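Tiltden bench notes — December, after supper

Spent most of the evening on the cable again, and I'm glad I did, even if Dorottya thinks I fuss over it. It used to snag at the elbow whenever the arm swung low, so I've given it more slack along the top and slowed the descent to 70 mm/s, which feels painfully slow but lets me watch what's going on (and drink my tea!). Tamás printed the green housing for us with thicker walls, bless him, and the screws bite nicely now.
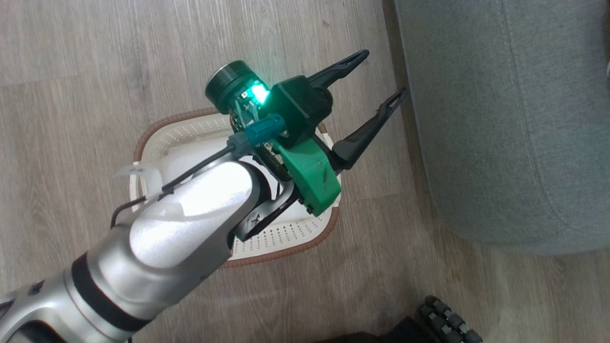 The next job is the approach height. Over bare floor I'm happy with a clearance of 20 mm, but anything with a rim wants more, and I haven't settled on a number yet. Rami's suggestion is to come in from the side — I'd like to try it before I say no, as he was right about the wrist offset.

I've saved tonight's settings under "Fodstead" on the shared drive. Please don't tidy them up, Prodromos, however ugly they look!

Still to do: shorter screws for the lower block, a proper clip for the cable, and ask Upendo if I can have her good crimpers back for a day or two.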